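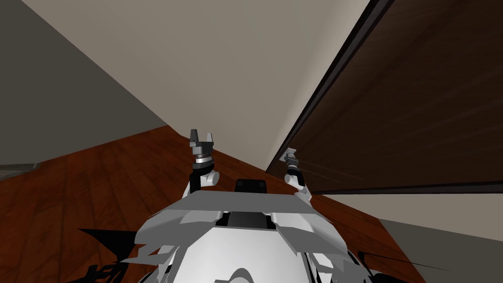

One reply to yesterday's post says learning the names of the stops is a waste of time, because the app tells you when to get off. Fair enough if your phone is charged. Mine died on the Wamow line in September and I rode 5 stops too far.

So, a few more notes on getting around by bus without a car. I've been doing it for eight years in the same town.

Learn the stop before yours. The name matters less than what you pass. For me it's the tire shop, then the bank, then I pull the cord.

The printed timetable at MacAulay Street is still the summer one. Buses after 6 in the evening run every 20 minutes now, and the sheet says every 10. I've told the office twice.

If you change at Resora, walk to the far shelter. The near one is for drop-off only and the driver will go right past you. There's a sign, but it faces the road.

Exact change still works on every route. Drivers don't give any back. I keep a few quarters in an old film can in my coat.

Groceries: two medium bags beat one big one. You can put one on each side of your feet and still get a hand on the pole. Frozen stuff goes in last and comes out first. I gave up on the cart with wheels – it rolls every time the bus brakes.

The Masska bus is the one that fills up. School lets out at 3 and it stays packed until after 4. I either go at 2 or bring a book and wait.

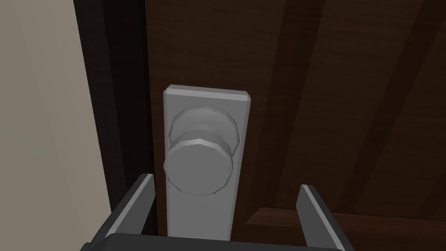
Is the monthly pass worth it if you only ride to work? At five days a week it is, and at three days it comes out a little more than paying each time, so I'd buy singles.

The pass also covers the late bus from Resora, which charges extra if you pay cash. I forgot that in the first version of this thread.

Winter: the shelters on the hill side get the wind, the ones across the road don't. I wait across the road by the pharmacy and cross when I see the lights come over the top. Leave yourself time for the crossing signal. It's slow.

Lost property goes to the depot on Masska Road, open mornings only. They keep things for 10 days. I've gotten back an umbrella and one glove. Call first – they'll look while you're on the line.

Weekend service is its own subject and I don't know it well enough. I mostly walk on weekends. If you ride the Wamow line on Sunday mornings, post your times below and I'll add them to the list.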